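Organising a Shared Worktop: Storage, Reach and Tidying in a Small Student Kitchen

Project report, Module 3: Domestic Space and Everyday Objects
Gesten College, Department of Home and Interior Studies
Submitted 2019-04-01

Summary

This report presents the results of a project on the use of worktop space in a shared kitchen. The work was carried out in the practice kitchen at Brekach House, which is used by students of the department for cookery and for the family activity sessions held in the same room. The project set out to establish why the worktop becomes crowded, which objects are moved most often, and whether a small number of changes to storage would make the surface easier to use and to clear. The changes tested were a bamboo drawer unit placed on the worktop, a caddy for wooden utensils, and a fixed place for the toy food used in the activity sessions. The time taken to clear the worktop fell during the trial, although not to the same extent for all users. Recommendations are given at the end of the report.

1. Background

The practice kitchen was last refitted before the present group of students joined the department. It has one long worktop, a sink, a hob and two wall cupboards. The cupboards are deep and their upper shelves cannot be reached by all users without a step. As a result, objects in daily use tend to remain on the worktop from one session to the next.

The room has two purposes. It is used for cookery classes, in which pots, boards and utensils are needed within reach of the hob. It is also used for activity sessions with young children, in which plush fruit and other play items are set out on plates and sorted, served and put away. The two sets of objects share the same surface. In earlier feedback collected by the department, users of both kinds complained that they had to clear away the other group's things before they could begin.

The department allowed the project a budget of 300 crowns for storage items. No alterations to the fitted furniture were permitted.

2. Aims

The project had the following aims:

To record which objects are left on the worktop at the end of a session.
To find out which of these are used often enough to justify a permanent place there.
To test a low-cost arrangement of storage and to compare clearing times before and after.

It was agreed at the outset that the project would not consider food hygiene in detail, as this is covered by a separate module. The standard rules of the kitchen were followed throughout.

3. Method

The work was divided into two stages. The first stage took place in February and consisted of observation only. At the end of each session the contents of the worktop were written down on a record sheet, together with the time needed to clear the surface completely. A surface was treated as clear when everything except the fixed appliances had been removed and the worktop had been wiped. Records were made for 15 sessions.

In the second stage the storage items were introduced and the same records were kept for a further 15 sessions. Users were told where each group of objects belonged, but no labels were used in the first half of this stage. Labels were added in the second half in response to comments from users.

A short questionnaire was also handed out. It asked users to say what they had found difficult to reach, what they had been unable to find, and what they would prefer to see kept elsewhere.

4. Choice of storage

Several types of container were considered. Plastic boxes with lids were cheap and easy to wash, but the lids were themselves an extra object to be put down somewhere while the box was open. Wire baskets were rejected because small utensils slipped through the gaps. Wall rails would have been suitable but required drilling, which was outside the terms of the project.

A bamboo drawer unit from the Pistov range was finally chosen. It stands directly on the worktop and its drawer runs on metal slides. The unit is light in colour and was felt to suit the room, although appearance was not one of the criteria. Its main advantage is that the contents can be seen from above as soon as the drawer is opened, so that users do not have to lift one object in order to find another.

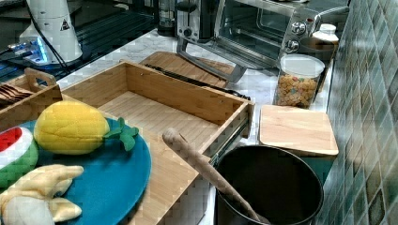

The position of the unit required more thought than had been expected. A drawer of this kind needs free space in front of it, and a unit placed too close to the hob or to another object can be opened only part of the way. Three positions were tried. In the first, at the far end of the worktop, the unit was out of the way but was seldom used - most people simply put utensils down where they were standing. In the second, beside the sink, the wood was splashed during washing-up and had to be dried by hand. The third position, between the preparation area and the hob, was kept for the rest of the trial.

For the longer wooden utensils a small caddy with a carrying handle was used. Spoons and spatulas are taken up and put down many times in the course of one recipe, and a drawer is not well suited to this. The caddy can be lifted in one hand and carried to the table or the sink, and the whole set can be moved at once when the worktop is wiped.

5. Treatment of the toy food

The plush fruit presented a different problem. It takes up a good deal of room for its weight, it rolls or slides when stacked, and it must be kept apart from real food and from anything greasy. Before the trial it had no fixed place. On several record sheets it was found beside pots and boards at the end of a session, and on one occasion a piece was found in a wall cupboard behind the flour.

The leaders of the activity sessions asked that the fruit should continue to be served on plates, as the children enjoy this part of the game and learn the names of the fruits by it. The plates were therefore retained during the sessions themselves. For storage between sessions, a fabric bag was provided on a hook by the door, at a height the children can reach. Putting the fruit into the bag was made the last step of each session.

This proved to be the most successful of the changes. The children took part willingly and the fruit was missing from its place at the end of only two sessions in the second stage.

6. Results

6.1 Objects left on the worktop

In the first stage the objects most often recorded were wooden utensils, cutting boards, pots and toy food. Boards were left out at almost every session. Users explained that they regarded a board as part of the worktop and did not think of it as something to be put away. It was decided to accept this view, and one wooden board was given a permanent place on the surface. The remaining boards were moved to the lower shelf of a wall cupboard.

Pots were a smaller difficulty. A pot left on the worktop was usually one that was still in use or waiting to be washed. Long handles were mentioned by several users as a nuisance, as they extend over neighbouring objects and are easily knocked. A reminder to turn handles inwards was added to the kitchen rules.

6.2 Clearing times

The average time needed to clear the worktop after a cookery class was 500 seconds in the first stage and 300 seconds in the second. The reduction after activity sessions was smaller in absolute terms, since these had been shorter to clear from the beginning. Times varied considerably with the number of people present and should be read with caution.

6.3 Comments from users

Most of those who returned the questionnaire were satisfied with the drawer. The most frequent criticism was that it was left open after use and then stood in the way of anyone working at the board. A few users preferred the former arrangement, in which everything was visible at all times. One remarked that she had spent longer looking for the tongs than she would have done before, having forgotten that they now had a place of their own.

The labels were judged useful by new users and unnecessary by those who came every week.

7. Discussion

The results suggest that the crowding of the worktop was caused less by a lack of storage than by the distance between the place where an object was used and the place where it belonged. Objects with a place within arm's reach were generally returned to it. Objects that had to be carried across the room, or lifted to an upper shelf, were not.

A shared room also calls for some agreement between its users. The Wan project, carried out by an earlier group in the department's sewing room, reached a similar finding with regard to scissors and pattern paper. In both cases a fixed place for the objects of one group made the other group more willing to put its own objects away.

The limits of the present work should be noted. The users knew that records were being kept and may have tidied more carefully for that reason. The trial was also too short to show whether the drawer slides will continue to run smoothly in a kitchen, where flour and crumbs collect easily. The bamboo will need to be oiled from time to time, and no one has yet been given this task.

8. Recommendations

The drawer unit should remain in its present position between the preparation area and the hob.
The drawer should be emptied and wiped at the end of each month.
One cutting board should be kept on the worktop and the others in the wall cupboard.
The utensil caddy should be washed with the utensils.
The toy food should be counted into its bag after every activity session.
A second caddy should be bought if funds allow.

A copy of the record sheets has been placed in the department office and may be consulted there on request.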